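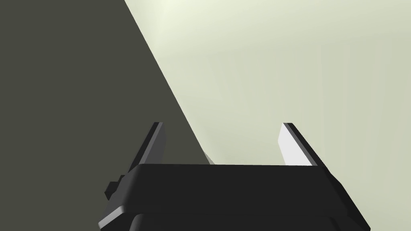
Re: machines and chores, are we there yet

Feven Lemma wrote:
> Can any of these arms clear a kitchen counter yet? I keep
> hearing "two years" and I have heard it since I joined.

Short answer, no. We ran the drawer and cup jobs in simulation at Usar all through March. Out of 131 tries at the cup, 60 ended with it on the shelf. The drawer did worse. Most of the misses came in the last inch, when the fingers have to be lined up and the arm is too close for the wrist view to help much.

The wrist view in the simulator is very plain. With the fingers open and nothing between them, you get the gripper and a pale surface behind it, and the planner has to work from that.

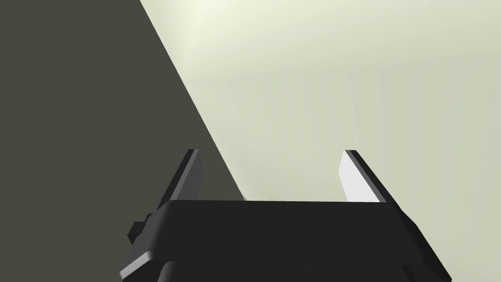
Nuria Abdella thinks I'm too gloomy. She says the shop floor at Clavia has had an arm loading parts for 2 shifts a day, and that a kitchen is only a messier version of the same job. I don't agree, but I'd like to see her numbers.

I'll post the drawer logs when they are cleaned up. If anyone has Gruten running with soft fingers, please write to me off list.

Nest Rosser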